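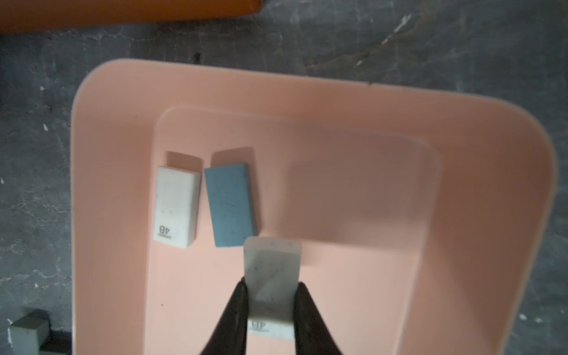 digby_g
Budget time for the second cell! Our lab at Hollis has 285 a month to put toward it starting in July, and I want to spend it on finger pads first. Erasers are a wonderful test for this – look at the speckled one standing upright between the black fingers, with a narrow end up. I'd love spares of those pads before we price anything bigger. Who has ordered from Hernavitz?

vumville_jo
Ordered twice, happy both times. But pads before arms? I'd lock in the arms first. The Drellness quote we got was only good for 43 days.

digby_g
Fair point! I still think two arms per cell is the way to go, so that part of the list is settled.

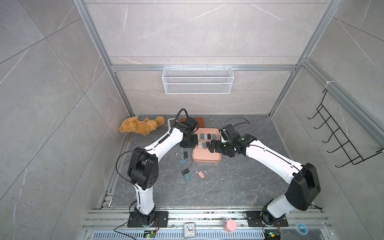

Both arms over the pink tray, green lights on.

jarrah.b
Love that layout, but I disagree on two per cell. One arm and a better bench would get you started sooner. And please put cable on the list. We allowed for 4 spares and wished we had 6.

vumville_jo
Nope, two. Sorting small stuff is so much more fun to plan with a pair – one can be over the tray while the other works the floor.

digby_g
With jo on this one, but the cable tip is going straight in. Draft list, in buying order:

1. Finger pads and spare cables
2. Two arms with mounting plates, one rail bench 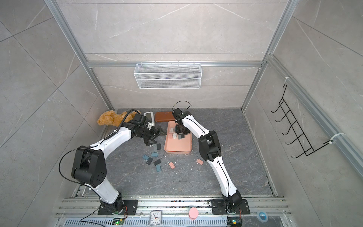 3. Wire basket, hook rack, more trays

jarrah.b
Swap 1 and 2 and I'll stop arguing.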